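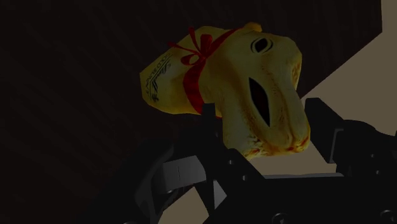

얇은 포일로 싼 초콜릿은 집에서 만든 그리퍼를 조정할 때 가장 까다로운 물건에 속합니다. 힘이 조금만 세도 포일이 눌리고, 약하면 들어 올리는 도중에 돌아갑니다. 금색 포일 양처럼 목에 빨간 리본이 묶인 것은 잡을 자리부터 정해야 합니다. 저는 몸통을 비워 두고 머리 쪽을 아래에서 받치는 자세로 시뮬레이션을 먼저 돌립니다. 주둥이 주변은 포일 주름이 모이는 곳이라 접촉점을 잡을 때 따로 확인합니다. 아래 내용은 공동 작업실 모캄스카(Mokamska)에서 작은 로봇 팔을 만들며 적어 둔 것입니다.

손가락 안쪽 손질
출력한 부품은 모서리가 생각보다 날카롭습니다. 물건에 닿는 모서리는 고운 사포로 둥글리고, 가루를 마른 천으로 닦은 다음 실리콘 시트를 붙입니다. 양면테이프는 가장자리까지 꽉 채우지 말고 안쪽으로 조금 들여 붙입니다. 삐져나온 접착제가 포일에 묻으면 지우기 어렵습니다. 시트가 밀리기 시작하면 덧붙이지 말고 떼어 내고 새로 붙이세요.

닫는 힘 맞추기
서보 전류 제한을 가장 낮게 두고 시작합니다. 빈 포일을 뭉친 것으로 연습하고, 들었다 놓기를 30번 해서 한 번도 떨어뜨리지 않으면 그 값을 적어 둡니다. 떨어뜨리면 한 단계 올려 처음부터 다시 합니다. 닫는 속도는 마지막 5밀리미터 구간에서만 늦춥니다. 전 구간을 늦추면 작업이 답답해지고 결과는 비슷했습니다.

리본 처리
꼬리가 긴 리본은 손가락 사이에 끼기 쉽습니다. 실물로 할 때는 꼬리를 등 쪽으로 넘기고 시작합니다. 시뮬레이션에서는 리본을 딱딱한 물체로 두었기 때문에 여기서 잘되던 경로도 실물에서는 다시 봐야 합니다. 리안 은쿠나 씨는 리본에 충돌 영역을 넉넉하게 주는 편인데, 경로가 조금 길어지지만 걸리는 일이 줄었다고 합니다.

초콜릿 보관
연습용은 서늘한 곳에 두고, 작업대에는 한 번에 하나만 꺼냅니다. 꺼낸 지 15분이 지나면 다른 것과 바꿉니다. 조명을 가까이 켜 두었다면 더 빨리 바꾸는 것이 좋습니다. 12월에 사 둔 것은 모양이 변한 게 있어서 힘 측정에는 쓰지 않았습니다. 로봇 손가락이 닿은 초콜릿은 먹지 말고 연습용 상자에 따로 모으세요.

나사 점검
그리퍼를 고정하는 볼트는 하루 작업을 마칠 때 손으로 한 번씩 돌려 봅니다. 플라스틱에 바로 박은 나사는 세게 조이면 구멍이 헐거워지니, 자주 푸는 곳 4군데는 황동 인서트를 넣었습니다. 점검 전에는 전원부터 뺍니다.

2023년 7월 27일 수정: 실리콘 시트 부분을 고쳤습니다. 스네자나 오브라도비치 씨가 알려 준 대로, 시트를 붙인 뒤 하룻밤 두었다가 쓰는 것으로 바꿉니다.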